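3.2 Trials on the shared bench

The arm was set up over a toy kitchen in the Ustside workshop. We logged 39 trials by August.

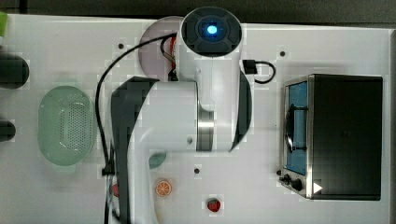 Montoya thinks a bench this crowded tests the planner more than the grip — he would clear half of it.

We kept the layout. Soft items were handled separately. 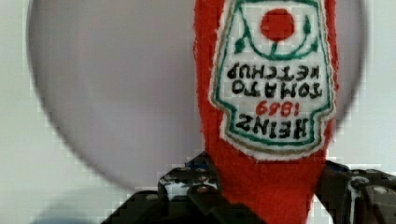 Figure 4. Plush bottle held upside down between the fingers.

Objects were placed by hand.
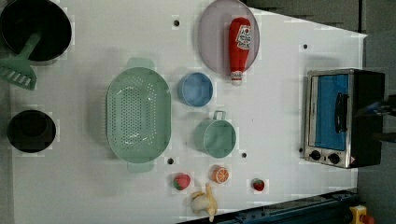 Vol. 16, p. 16

The bottle and plate served as the reference pair.
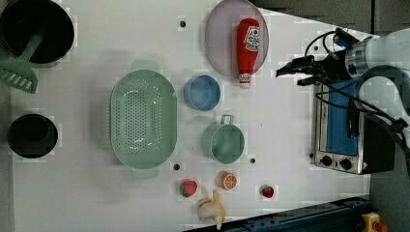
Figure 5. Gripper beside the ketchup bottle.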